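Nightstand corner: a small gallery

This is the page I promised for the bedside corner, and it has ended up wordier than a gallery ought to be, sorry! If you came over from the Gekthorpe bookcase page, this is the same house, one door down the hall, and a much smaller piece of furniture.

I have a thing for round nightstands. Square ones get me in the hip every time I make the bed (I make it in a hurry, usually with coffee in one hand), and a round one just sort of lets you slide by. I'd been looking at the Kustitz ones for ages and kept closing the tab, and then in December the price came down by 60 dollars and that was that. Wood on top, thin black legs, a curved drawer, and a lip around the edge so a pen can't roll off in the night and vanish under the bed. I love that lip more than is reasonable. 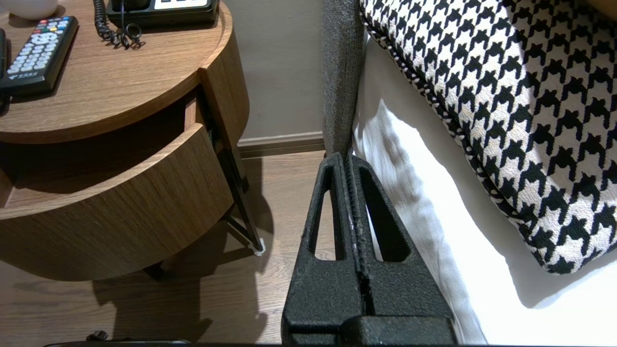

Putting it together was an evening's work. The Kustitz booklet has 3 pages of drawings and hardly any words, and I got the drawer runners backward on the first go, so out it all came again. If you order one, do the runners before the legs! You can flip the whole thing over on the bed while it's still light and save your knees. Mine is fine now, though the drawer does like a firm push at the end. I rubbed a bit of candle wax along the runners and it helped some. I'll probably do it again in the spring.

The phone stays, by the way. I know, I know. I've had people ask why anyone keeps a desk phone with a coiled cord by the bed, and my answer is that I can find it in the dark and it never needs charging. The cord does get itself into a little snarl every so often. I dangle the handset and let it spin, my mother's trick, and a week later it's snarled again.

What used to drive me up the wall was the remotes. They'd be in the blankets, or down the side of the mattress, or (twice) in the laundry. I tried a fabric caddy from Lambert that hangs off the bed frame, and it was nicely made, but it sagged, and I kept kneeing it on my way in. Then I tried a mug. A mug is a terrible place for a remote, it tips over the second you reach for it half asleep.
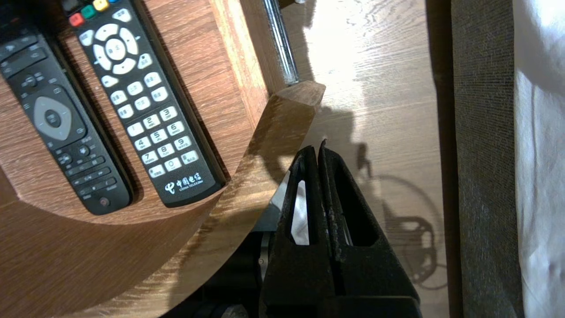 Sorting things by shape is my one real trick for small surfaces, and I picked it up years ago from an old Inotano catalog, the fat kind from before 2000 that came in the mail and lived in the bathroom. Long things go with long things, lying the same way, each in its own space. So the remotes go side by side on the diagonal, with the thin wooden divider between them, and my hand has learned which is which: the plainer one with the big gray directional pad is on the left, and the shiny China Telecom one with the white number keys is on the right. I hardly look anymore. Late at night that's worth a lot, believe me, especially when an ad comes on at double the volume and you're scrabbling for the right button.

A few leftover notes for anyone copying the idea. Dust the inside of the curve with a dry paintbrush, a cloth just pushes the crumbs into the corners. Skip the spray polish on anything you'll be setting remotes on, it gets on the buttons and they feel greasy for days. And measure your mattress height before you pick a nightstand! I didn't, and got lucky.

Next up is the hall closet, which I'm dreading. Page 271 of my decluttering notebook just says "hall closet???" with a box drawn around it.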